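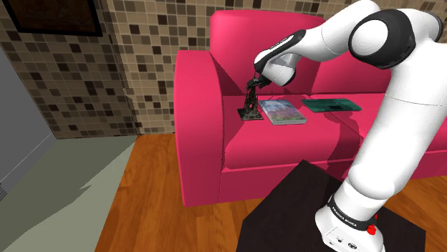
Section 4: Starting a shift with the tidy-up arm

Read this section before your first shift on the Grimham floor. It applies to all staff who used to clear the lounge displays by hand, and to supervisors who sign the shift sheet. The Vondar controller manual covers wiring and software and is kept at the service desk.

4.1 What changes in your job

The arm now does the picking up and putting back. You set up the layout, approve each new item in simulation, and deal with anything the arm sets aside. Hand clearing is still done on days when the arm is locked out.

Your hours and pay grade stay the same. Time spent in simulation is work time and goes on the sheet under code 91.

4.2 Approving a new item

1. Log in at the planning station with your own staff number. Do not share a login.

2. Open the room model and choose the furniture the item will sit on.

3. Place the item on the seat or shelf. Leave at least 20 mm of clear space on every side.

4. Select Pick Test. Watch the full movement at normal speed, then again at slow speed.

5. Check that the fingers close on a solid part of the item. For open or lattice shapes, pick a grip point near the top and check that the base lifts level.

6. For books and other flat items, use the Flat Item setting. The standard grip comes straight down and may crease a cover.

7. Run the test until the counter reads 200, then select Approve. The run takes roughly a coffee break and you do not have to stay at the screen.

Note: If the test stops with code 928, the item is too close to an armrest or a backrest. Move it and start again from step 4.

Note: Colours and lighting in the model do not need to match the real floor. Sizes and heights do. Measure any furniture that has been swapped.

4.3 Moving to the floor

1. Walk the area and clear out bags, cups and cords.

2. Close the gate and check that the green lamp is on.

3. Turn the key to Auto and stand behind the yellow line.

4. Stay with the arm for its first pass.

CAUTION: Never reach over a seat while the key is in Auto, even if the arm has stopped. Turn the key to Off and take it with you.

CAUTION: An item that passed in simulation can still slip. Keep glass and ceramics on the hand-clearing list.

4.4 If you disagree with the arm

Any worker can lock out the arm without asking first. Write the time and the item on the shift sheet and tell your supervisor before you leave. Lockouts are not counted against you in your August review.

Replacement keys and finger pads are ordered from Borbély through the Norkville office.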